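## Slipper season is back!

October is here, the floors have gone cold overnight, and I have spent more evenings than I'd like to admit thinking about slippers. Specifically the white fluffy ones, the terry kind with the flat sole that come home from a spa weekend in the bottom of a bag and then quietly become the best thing in the hallway. I love them. I will wear them until the toes go through!

A lot of you clearly feel the same way, because the slipper question in the last issue brought in 147 replies — the most we've ever had for anything, and that includes the great tea towel debate. I read every one of them over two very happy evenings.

The big topic was washing. Plenty of you have given up on white slippers altogether (too gray, too flat, too sad by New Year), and I'd love to talk you out of that. Mine go into a mesh bag with a couple of old towels, on cool, with a small scoop of Nulon and no softener at all. Softener makes terry feel lovely for a day and then it lies down and never gets up again. Shake them hard when they come out, really whack them together by the back door, and stuff the toes with a rolled washcloth while they dry. Keep them off the radiator. I cooked a pair that way two winters ago and the soles curled up like bacon.

If the fluff has matted under the ball of your foot, try a soft nail brush while the slipper is still damp. Go in little circles and be patient with it. One reader in Kallenholm uses a baby's hairbrush and swears it's better, so I've bought one and will report back.

Then there's storage, which got almost as many replies! The low basket by the door is still the favorite, and I do see why, but ours turned into a heap with single slippers at the bottom and a scarf on top. This month I switched to the narrow Lappalainen shoe rack, the one with the slanted shelves, and stood every slipper in it toe up. It's so much nicer. You can see which pair is which, the soles get some air, and guests go straight to it without asking. The guest pairs live on the lowest shelf, biggest at the left.

For anyone making their own, the Turkado slipper pattern is back on the swap table, along with a bag of terry offcuts in white and cream. Cut the upper a little more generously than the pattern says if you have a high instep, and bind the sole edge before you join the two — it is fiddly the other way around and you'll say things you regret.

Next month is blankets, so start sending me your thoughts on wool, and please tell me how you fold the really big ones. My cupboard door hasn't closed since spring.
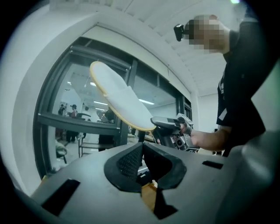

Maren Oakfield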